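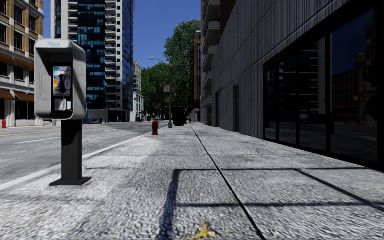 Step 1: Load the street before visitors arrive

Start the simulator at least 2 minutes before the doors open. Choose the Bernemville map and check that the pavement view comes up, with the pay phone on the left next to the kerb. If the sky is there but the buildings are missing, close the program and load the map again.

Step 2: Set the delivery robot going

Open the Remby panel and pick route 5. Keep the speed on low for the first group. The robot should keep to the pavement and leave a clear gap at the phone post and the nearer hydrant - if it stops short of either, raise the path limit one notch and restart the route.

Step 3: Let visitors take over

Press Hold, then hand over the controller. Each visitor gets one turn along the building side. Press Hold again between turns, or the robot will carry on by itself.

Step 4: Save the runs

Logs go in the Friday folder. The disk keeps 1,024 runs and then writes over the oldest. Send any crash reports to Edit Bodnár the same evening.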